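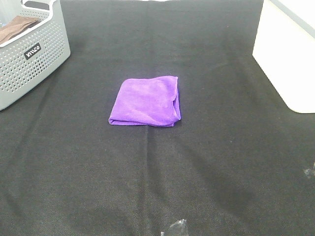 I'd pay for the folding kit, but not the plan

I've been going back and forth on the Sumard towel folding kit for weeks now, and I think I've finally landed somewhere (my sister would say I landed there in June and just like arguing). The kit is $461, the monthly plan is $10, and it's the plan that bugs me.

Let me start with the good part. I love that Sumard went after towels! Small ones, the microfiber kind you wipe counters with, folded into a squarish bundle and left in the middle of a dark cloth. Look at that purple one. The lower edge is a bit uneven and the bottom layer sticks out, and you know what? Mine look worse. I run a little rental cleaning business and I have never once had a guest complain about a corner.

The dark cloth is a smart choice too, at least for bright towels. Purple on charcoal is about as easy to pick out as it gets. I'd be a lot more nervous about something brown, like the cloth tucked in that gray basket, and I wish the Sumard sales page spent a paragraph on dull colors. The Otadside people at least publish a chart.

Now the plan. Ten bucks a month gets you "fold updates," meaning new fold shapes as they come out. I need one shape. Maybe two, if I get fancy with the hand towels. Iltley sells its shapes one at a time and you keep them, and that feels fair to me, the way buying a cookbook feels fair.

I get that software people have to eat. Charge me more up front, then! I'd take a pricier box over one more line on my card statement every month, and I'd bet plenty of small outfits like mine would too.

So I'm holding off until there's a version without the subscription, and in the meantime I'm folding by hand with the radio on.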